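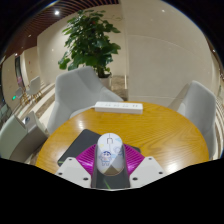 Evaluating Purchased Equipment for Manipulation Data
Handout 3: The Handport Hand-Held Gripper
Instructor: Guadalupe Ocampo
Laboratory supervisor: Dennis Fothergill

Purpose of this handout

Students will assess the Handport as a product offered to small research groups and teaching departments. The review covers the gripper, the recording software and the support contract. It does not cover policy training, which is treated in Handout 5. Students should have read the purchasing notes from February before the session.

1. The offer

The Handport is sold by Wavero in two forms. The base kit, at 1265 dollars, contains the gripper, one set of finger plates, a camera mount and a single-seat software license. The department kit, at 3870 dollars, adds two further grippers, spare fingers and a site license for recording and export. Cameras are quoted separately in both cases. Shipping and tax are excluded from the figures used in this course.

Wavero also offers a collection service under the name Hemmin, in which trained operators record demonstrations at the customer's site. The service is priced by the day and requires a written task list in advance.

2. Terms used in the review

Grasp: the period from first contact of both fingers with the object until release.
Episode: one complete recording, from the start signal to the stop signal.
Usable episode: an episode in which the object remains in view during the approach and the pose track has no gaps.
Compliance: the degree to which the fingers yield to the shape of the object.

3. Points for assessment

3.1 Grasping. Everyday objects with curved, smooth shells are a fair test of any parallel gripper. Note whether the object turns between the fingers once lifted, and whether the operator must squeeze harder than is comfortable. Record the orientation of the object at the moment of closing.

3.2 View of the workspace. The camera looks over the fingers toward the work surface, and the tool itself takes up part of the view. Varnished tabletops reflect ceiling lights and may disturb tracking. Compare at least one glossy surface with one matte surface under the same lighting.

3.3 Operator effort. Each student will record up to 20 episodes and then complete the fatigue form. Changes of hand must be noted. Horácio Loureiro's comments on wrist angle, distributed last term, remain the reference for this section.

3.4 Software. Exports are made in the Didell format. Check that the time stamps of the video and the finger width agree at the start and at the end of each episode. A drift that grows over the episode should be reported separately from a fixed offset.

3.5 Documentation and support. The printed manual is adequate for assembly but brief on calibration. Questions to the supplier should be collected and sent through Dulce Bermúdez – students are asked not to contact Wavero directly.

4. Written report

The report should state which kit is recommended, for what kind of user, and on what evidence. A recommendation against purchase is acceptable if it is supported by the recordings. Failed episodes must be kept and submitted with the others. Reports are marked on the quality of the evidence and the clarity of the comparison.

Reading

Zacharopoulos, Vangelis. Course notes on hand-held collection tools, sections on calibration and finger wear. Available from the department office.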